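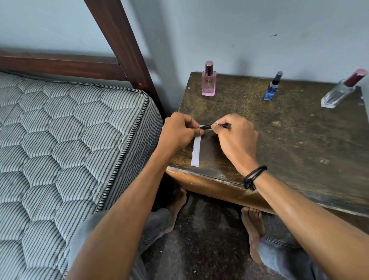

Opinion > Household > Storage and Labeling

The case for the paper strip

Most advice on household labeling begins with a purchase. The reader is told to buy a label printer, a cassette of adhesive tape and a set of matching containers, in that order. I have used two such printers and own one still, a Mimix, and I now label nearly everything in the bedroom with a pen and a strip of plain paper. My argument is that paper is the better default for any item whose contents, location or date will change within a year. In a bedroom that covers most items.

Adhesive labels have a removal cost. On smooth glass the cost is small. On painted drawers, old varnish and woven boxes it is considerable, and the usual result is that the label stays put long after it has stopped being correct. A wrong label is worse than a blank drawer, as it sends a person to the wrong place with confidence. A folded strip has no adhesive. It hangs over the lip of a box, sits under a bottle or lies between two stacks of pillowcases, and it can be replaced in less time than a printer takes to start up.

The fold matters. A single layer of copier paper curls and slides out of position within days. Doubled lengthwise or end over end, the same paper is stiff enough to stand between folded linens, and the second layer gives a spare face when the first is out of date. I cut strips 10 to a sheet. Narrower strips bend at the grip and wider ones get used for shopping lists.

Writing should be done where the strip will be used. I hold this view more firmly than the others. The common practice is to collect the blanks, carry them to a desk and write the whole batch from memory, and batch writing produces labels such as "misc." and "winter 2." At the nightstand, with the drawer open, the writer can see what is in it and will name it. The surface need not be good. An old wooden top with scuffs and worn finish takes a pen well enough through two layers, provided the strip is pinned at one end by the other hand and kept clear of the deeper scratches.

There are fair objections. Paper fails in a bathroom, under a sink and in a freezer, and I would not use it in any of them. It is also plain to look at. The labeling guide handed out by Flena, the storage shop in Grodcombe, gives 9 pages to tape colors and a single line to paper, which it calls "temporary." I accept the word. The contents of a nightstand are temporary too - perfume, chargers, cough drops, a library book - and a label that expects to be replaced suits them.

A second objection is legibility. Printed capitals are easier to read across a room, but nobody reads a drawer label from across a room. At arm's length, block letters in black ink are sufficient. Felt tips bleed through the fold, so a fine point is preferable. I use the Umali pens sold in packs at the same shop, though any pen that starts on the first stroke will do.

I keep the printer for the fuse box and the paint cans in the garage. Those labels have not changed since August.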